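School robotics club: two arms, one washing-up task, constant muddle
Posted by Rosemarie Hollmann, 2 Jul 2022

I help run our after-school club and we've entered the Dramora challenge. The task is clearing and cleaning plates with a pair of arms. Ours were fine one at a time in February, but together they keep drifting into each other's space and the kids are getting fed up. Has anyone got past this with a class of 14? We've no money left for parts!

Obura773
Buy better arms. Ours never did that.

Sidra Qureshi
Ignore that, you don't need new arms. We had the same trouble at Cavville and what sorted it was giving each arm its own patch and sticking to it, even if it feels slow (it does, the kids moaned for a whole session).

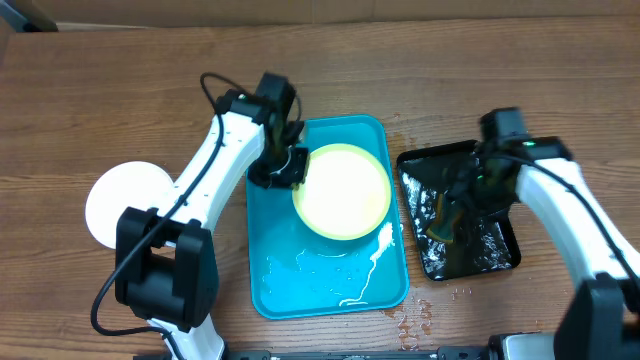

Sharing out the work is the bit I'd practise before anything clever. Let one arm deal with the plate and the other do the wiping, and write the moves down on paper first. We put the yellow-rimmed plate in the blue tray on the left arm's side, and the black tray is the right arm's, so neither has any call to reach across. Keep a towel handy too, you can see the drips on our table! Once they can do that without bumping, try a handover.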